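Part 3: First drive outdoors

Right, so the rover is bolted together, the Dranora board is talking to your laptop and you've stopped finding spare washers in your socks. Time to take it outside! I do my first runs along the waterfront at Plotenwood, early, before the dog walkers get going.

1. Charge the battery to at least 80 per cent. Mine sulks below that and the steering goes vague.

2. Slide the flag pole into the rear socket and do up the clamp with the 3 mm hex key. Finger-tight won't do (ask Nanna Bech, who had to chase hers down the slipway).

3. Set the radio to channel 25 on both ends. Switch on the handset first, then the rover.

4. Put it down facing along the path, well away from any railing, and hold the green button until it beeps.

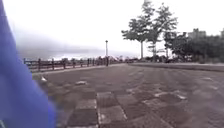

5. Pick walking speed in the menu and walk behind it, thumb on the stop switch. Don't be tempted by the faster setting yet, however well it's going.

6. Let it run straight for a bit, then try a gentle turn each way. If it keeps drifting to one side, stop and go back to the wheel trim in Part 2.

Note: if you get error 702, the compass hasn't settled. Switch off, carry the rover away from anything big and metal, and start again from step 3.

Caution: keep it on the landward side of you near water. The Bromura case copes with drizzle but it certainly isn't a boat!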